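Robots & Work
6/26/19
By Nazmiye Kırmızıgül

The folding lessons

Zinash Gebru has folded the same maroon cloth 33 times before I arrive, and she does not look tired of it. She works at the bed with a gripper in each hand, black ones, a little bigger than I expected. She closes the jaws on the fabric, lifts, looks at what she has got, and lets it fall again.

"Too neat," she says. "If I always begin from neat, it will only know neat."

"It" is Pelta, a learning program that should one day fold the washing in ordinary homes. For the moment Pelta has no body of its own. It learns from people like Gebru, who do the work with hand-held tools while a small camera on the tool records what the jaws see. Each fold, from first touch to last, is called an example. The team wants 400 of them for each kind of cloth before September.

The project is led by Tarık Tatlı, who came to it from the hotel trade. He spent years managing laundry rooms and he speaks about towels with real feeling. In the first months, he tells me, they recorded everything on a plain grey table. The program became quite good at the table. Then they moved to a bed with a patterned cover, and it tried to pick up the pattern.

So now the recording is done in bedrooms, with the bedding that people have. Gebru prefers the busy ones. A shiny cover with woven flowers is difficult for the program to read, and when the cloth lies on it in a heap, the edge of one thing and the beginning of another are not easy to separate. She makes the heap fresh each time – she drops the cloth, pulls one corner, sometimes pushes a fold under with the jaw.

Eckhard Lammers checks the recordings in the evening. He throws away around 15 in a hundred, mostly for hesitation. When a person stops in the middle of a movement and thinks, the program learns to stop also, and it does not know what to think about. He has asked the folders to decide before they close the jaws. Gebru finds this the hardest rule of the job.

I ask if I may try. The gripper is heavier in the wrist than in the hand. My two examples, Lammers informs me later by email, were both removed.
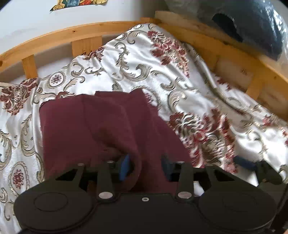
3 min read

The maroon cloth in the gripper's jaws, on a flowered bedspread. Tatlı says the next cloth will be a fitted sheet, and Gebru has asked for a day off first.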